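Qué se come en la residencia Jenkins: informe final

Comentarios (5)

El trabajo partía de una pregunta modesta: qué cena un estudiante cuando cierra el comedor. Pasamos un cuestionario en julio y respondieron 64 residentes. La opción más marcada fue «pasta», a secas, sin salsa declarada. Tuvimos que añadir una categoría propia, Pasta con mayúscula, para quien la cena a diario y la defiende.

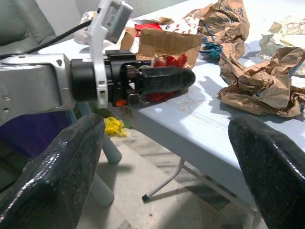

Fig. 1. Brazo plateado y pinza negra con algo rojo.

El segundo puesto fue para la grurneta, un guiso de lentejas y col que se hace en Orno y que allí cada casa asegura preparar bien. Reunimos dos recetas. Coinciden en las lentejas. Una lleva pimentón y la otra lo considera una falta de educación. 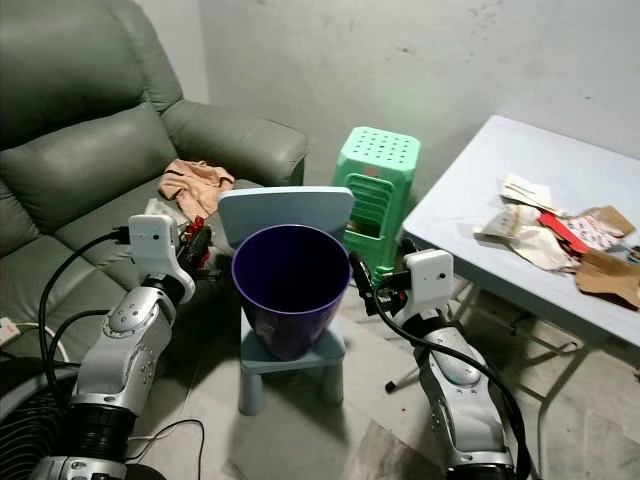
Fig. 2. Papelera morada sobre una silla infantil azul claro.

Cocinamos las dos versiones con 900 gramos de lentejas cada una, cantidad excesiva que tardamos casi 5 días en terminar. La de pimentón gustó más el primer día; la otra mejoró con el reposo - o nos habíamos resignado. La col se añadió siempre al final, cortada gruesa, y aun así se deshizo.

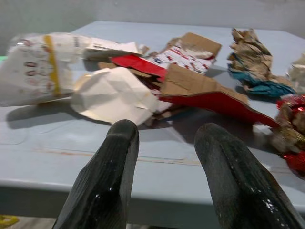 El autor
Estudiante de segundo curso y responsable de la olla

Queda el asunto del precio. La grurneta sale más barata que la pizza congelada, pero exige una hora de fuego y una sola placa de la cocina común funciona como es debido. Los encuestados lo saben y cenan pasta. Para repetir el estudio convendría preguntar también por el desayuno, aunque sospecho que la respuesta será galletas.

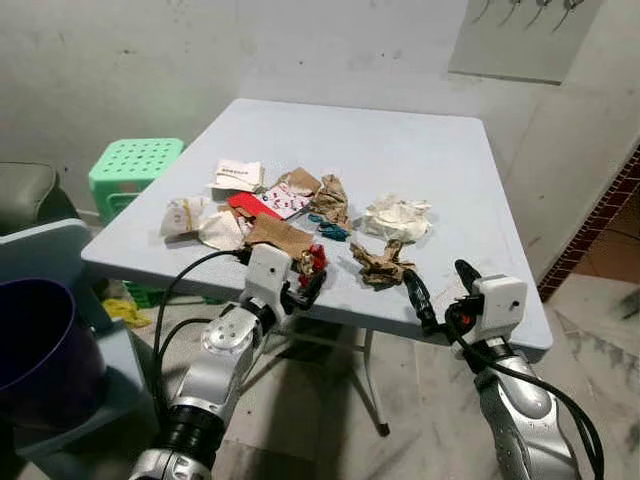
Según una lectora de Orno, la col va al principio y con tocino, y lo que cocinamos es sopa de lentejas con pretensiones. Se incorpora la objeción al anexo, sin pimentón.

Compartido 2 veces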